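Hollenstein's left-back problem is one they bought themselves

77 shares | 38 comments

When Hollenstein let Balthasar Riedl join Braleser on loan in June, the club called it a move that suited everyone. I would like to meet everyone.

Riedl had started most of the spring at left-back and looked comfortable doing it. His replacement is a right-footed center-back who turns inside whenever the ball reaches him. Opponents have noticed. Skimier put two men on that side for the whole second half and scored twice from it.
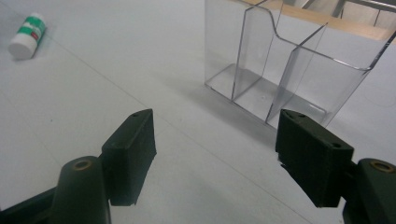 What the coach says

Domenica Leitner insists the plan is sound. "Balthasar needed minutes and we needed a different profile," she said after the Skimier defeat. Fine, but he was getting minutes. He was getting them in her team.

The club also points to the wage saving. For a side that draws roughly 2,000 to a home match, money matters, and I don't doubt the books look better. I do doubt that the 400 who traveled to Rarnonden and watched a third straight loss were thinking about the books.

Leitner says a recall is possible in the winter. Braleser, who have Riedl starting every week, may have something to say about that. The loan papers haven't been made public, and the club wouldn't tell me whether a recall clause exists.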